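La lettre d'Irach, 3/11/26

Zilden sort un deuxième disque et part en tournée dans un Kangoo

On avait laissé Zilden au printemps, dans l'arrière-salle d'une brasserie où la sono avait rendu l'âme au milieu du troisième morceau. Le trio avait terminé a cappella, ce qui est courageux quand on joue surtout des instrumentaux. Le public, 53 payants et un chien, en avait redemandé.

Depuis, Nerea Bermúdez (basse, voix, comptabilité) et ses deux complices se sont enfermés chez Nicanor Requena, qui possède un magnétophone huit pistes et une patience de moine. Il en sort Stirgate, neuf titres, dont un de onze minutes que le groupe appelle « le single ». On y entend une batterie très sèche, une basse qui prend toute la place et la guitare de Rangi Tomoana, toujours accordée selon un système qu'il refuse d'expliquer. Les textes parlent de ronds-points, d'une tante, et encore de ronds-points.

Le pressage est limité à 160 vinyles. Nicanor en voulait 100, Nerea 500, et la banque a arbitré. Les préventes donnent droit à un sac en tissu, modèle au choix du groupe, réclamations à adresser au guitariste.
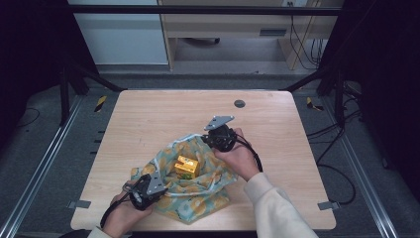 Un sac en tissu imprimé et sa petite boîte jaune.

La tournée démarre à la salle Szabo, où Zilden partagera l'affiche avec Colm Mac an tSaoi, seul avec son concertina et sa pédale de distorsion. Ceux qui l'ont vu l'hiver dernier savent qu'il faut se placer au fond. Les autres l'apprendront assez vite. Il a promis un set de vingt minutes, il en fera quarante, et on sera contents à partir de la trentième.

Bonifacio Figueroa, qui programme la Szabo depuis une époque où on y fumait, prévient que le bar n'accepte toujours pas la carte et que le vestiaire reste une notion. Il demande aussi à la personne qui a emporté le pied de micro en septembre de bien vouloir le rapporter, sans questions ni poursuites. Il y tient, c'est le seul qui ne descend pas tout seul.

Suivront quatre dates dans la région, puis une pause jusqu'en décembre, le temps que le Kangoo passe son contrôle technique. Le groupe cherche d'ailleurs un ampli basse à emprunter pour les deux premières soirées, le leur sentant le chaud dès qu'on dépasse le volume 4.

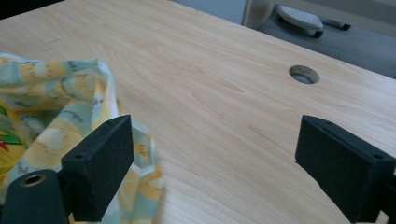 Tissu imprimé sur un coin de bureau.

Ouverture des portes à 20 h, premier groupe à 20 h 30, heure locale de Bonifacio, donc prévoyez un livre. Entrée à prix libre, avec un plancher à 2 euros. Les vinyles seront en vente près de la sortie de secours, qu'on vous remercie de ne pas bloquer en discutant du mixage.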